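4.2 Where people put the mat

I went into this part of the study expecting to be bored, and I wasn't! We had asked 235 people who work from home to tell us about the surface under their hands, and I thought they'd write a line each and move on. Instead they wrote paragraphs. One woman in Kellia told us she'd moved her desk mat 2 inches to the left in May and her shoulder had felt better ever since (I can't vouch for the cause, but she was very sure).

Chaminda Debnath, who coded the answers with me, sorted them by how much of the desktop was covered. People with big mats talked mostly about noise and cold wrists. People with small ones talked about crumbs. Hard, shiny desktops got the most complaints by far, and a lot of those folks ended up buying a large dark mat, as in Figure 3, mainly to cut the glare from a window.
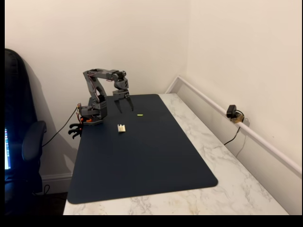

Figure 3. A dark navy mat on a desk with a white marble pattern.

Glare came up again in the follow-up calls, which ran to 60 minutes when people got going. I'd like to ask about lamps next time.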